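**Product notes: Vetgate manipulation scene pack, release 2**

Vetgate has put out the second release of its simulated scene pack for arm and gripper work. We have had a single-seat licence on test for a fortnight, running it under the Kirnanix physics back end with our usual grasp planner. The pack is sold as a set of ready-made rooms, each with an arm, a wrist view, one or more fixed views and a list of tasks. A seat costs 900 a year, with updates included.

Most of our time went on the wrist view. Release 1 lit everything evenly, and planners tuned on it did badly once hard shadows were present. The new lighting model casts shadows from the arm and fingers on to the work, and they can be severe.
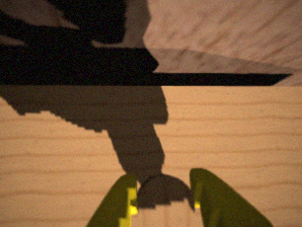
*Wrist view: yellow fingers either side of a round-ended wooden part, shadow across the tabletop.*

Shadow edges are stepped at the default setting. Doubling the shadow map size should smooth them, at a cost in frame rate that we have not yet measured. Our edge detector took several of the steps for part boundaries, so anyone using contour methods should raise the setting before drawing conclusions. Depth output is not affected, as it is taken straight from the geometry.

Wood grain is drawn on both tables and parts. Grain direction can be set per object, and we would leave it random for training runs. 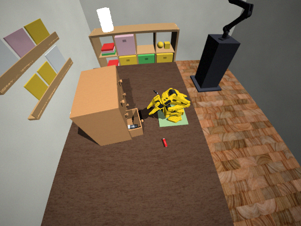
The room files are plain text and easy to edit. Drawers are modelled as sliding joints with a stop at each end, and friction is given per joint. The supplied friction values are low. We raised them by hand until a pull on the knob took a believable force, then saved the result as a local override. Overrides survive an update, which was not the case in release 1.

Two faults to report. Resetting a room with a drawer open sometimes leaves small objects inside it slightly below the drawer floor, and they are thrown out on the next step. Setting the reset delay to 7 steps cures this. Secondly, the Ragab export plug-in drops the gripper width from the log. Vetgate has confirmed the second fault and expects a fix in February.

Users of Vuta controllers will need the separate driver, sold apart from the pack. We have not tried it.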